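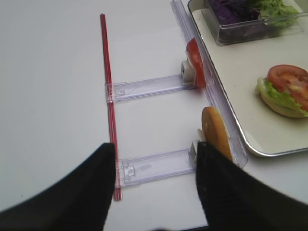

4.2 Slider state and camera choice

The Pemel task requires the policy to build a burger from parts held upright at the sides of a serving tray. The parts stand on edge against a transparent rail, and the transverse sliders of each unit run back to a thin red rod. The policy is not told which part stands at which slider. It has to read this from the images, together with the stage the burger has reached.

We compare three input conditions: wrist cameras only, fixed camera only, and both. The network, the training schedule and the action space are unchanged between conditions. The training set holds 278 teleoperated episodes. Actions are joint targets, predicted in chunks and blended in the manner of Section 3.4. An episode ends when the top bun is released or after 1000 control steps.

The transparent parts are the main source of difficulty. Depth readings on the rails were unreliable in early tests with the Vukora sensor, and we dropped depth from all conditions reported below. Colour images alone leave the policy with edges and reflections to work from - and with the red rod, which has good contrast against the white table and was kept for that reason.

Figure 4. Wrist view of the slider unit with a sesame bun in the upper holder. Input image before resizing.
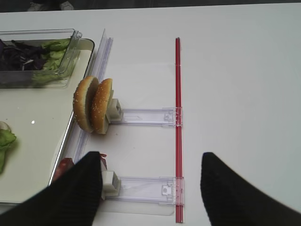

Jenő Hajdu objected, on reading a draft of this section, that a high-contrast rod turns the task into one of following a marker, and that any gain from the wrist cameras might vanish once the rod was replaced by a clear one. The objection is fair. We did not train a separate policy without the rod. We did mask it in the stored images at test time and measured the change in the first predicted chunk. The predicted grasp point moved most in the approach phase and very little once the fingers were level with the holder, so the rod appears to matter for coarse alignment more than for the grasp itself. A full answer needs new data.

Stage recognition was examined separately. A linear probe was trained on the frozen image features to predict which part had been placed last. Wrist features gave usable predictions only when the burger was in view, and in many approach poses it lies partly outside the image, as at the lower right here:

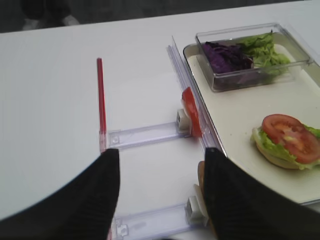
Kun Laboratory | Manipulation and Food Handling Group

Fixed-camera features did not suffer from this. They did confuse neighbouring stages when the arm was over the tray, and the error was largest for the lettuce stage, where the leaf hides most of what is below it. Adding the 2 preceding images to the probe input removed part of the confusion. Five images gave no further gain.
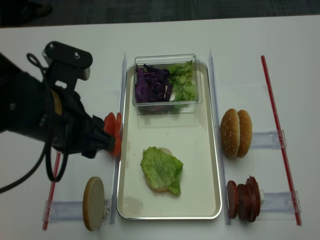

Failures in the fixed-camera condition were mostly failures of grasp depth. The policy chose the right slider and then closed the fingers too high, or too close to the rail. With the gripper at the left rim of the tray, the tomato slices show only just past the dark fingers, and the image holds little evidence of how far the fingers have gone down. The wrist view supplies that evidence, and the combined condition had fewer failures of this type than either camera alone. The remaining errors were slips during transfer - these are treated in Section 4.3 with the Rumau gripper pads.

Filed under: Robot learning, Manipulation, Preprints
3 shares | 0 comments
© Kun Laboratory. Contact | Back to top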